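Nneka Fashola has told me twice to keep my coat on, and I've ignored her both times, and now I'm sitting in her kitchen wishing I'd listened. "The boiler's sulking," she says, filling the kettle. "It sulks every February. Have a biscuit."

We're supposed to be talking about rooms, and in particular the big upstairs one at Rurkport that she has spent the winter getting into working order. Nneka sets up rooms for a living. She did shops first (four years of moving shelves about for Gekeck, the homeware people, "and I still can't walk past a crooked display"), then offices, and now anything that comes her way with a long ceiling and a bad floor.

Was the floor bad at Rurkport? She puts her mug down for this one.

"The floor was under a carpet! Brown carpet, the sort that comes in squares, and every one of them glued by somebody who really meant it. I pulled up a corner on my first visit and saw wood, and I rang Odukoya from the stairs and said, right, we're changing the plan."

Odukoya is the firm that holds the lease, and the plan until then had been more carpet. She talked them out of it in one phone call. The squares came up over a fortnight, all 759 of them. I ask how she knows the number and she looks at me as if I'm a bit slow.

"I paid by the square to have them taken away."

After that came the sanding, which she loved, and the oiling, which she didn't. The smell got into her hair and her sandwiches. But the colour that came up was lovely, she says, warm and a bit like toast, and she stopped wanting rugs in there at all. She'd put £700 aside for rugs. It went on lights.

I'd assumed she would hate tube lights. Most people who do rooms for a living seem to want a nice lamp in every corner, and I say so, and she laughs for quite a long time.

"Lamps are for sitting down. If you're on your feet and using your hands, you want to see what your hands are doing, don't you? People come in wanting it cosy and then they spend all day squinting. Give me a good long tube and a white ceiling and I'm happy."

The ceiling was white already, although she had it painted again. There was talk of boarding over the beams to make it all flat, and she wouldn't hear of it. She likes the way they run off down the room, one after another. "It makes you want to walk to the other end," she says. "I don't know why. You get there and it's only the other end."

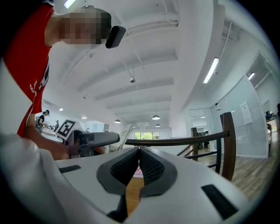 *Busy hands upstairs at Rurkport, with the white beams and tube lights overhead.*

She gets up to kick the boiler (gently, with a slipper) and comes back with more biscuits and a paper folder from Kevau, who made the benches for her last job. Inside are 40 little sample cards in shades of white. I honestly can't tell the first six apart. She can, and she deals them out across the table like a hand of rummy, telling me which ones go green on a wet afternoon and which ones look dirty by the second year.

So which did she choose for the ceiling? She turns one over, frowns at the back of it and puts it in her cardigan pocket.

"I'm not telling you that, you'll print it. Every landlord in town will have it by Easter."

What about the next one? There's a church hall she's been asked to look at, with a stage nobody wants to lose and a kitchen hatch that won't shut. She's been round it once already with a torch. The floor is under lino, and she has her suspicions about the lino.

"I took a scraper," she says. "Only a small one."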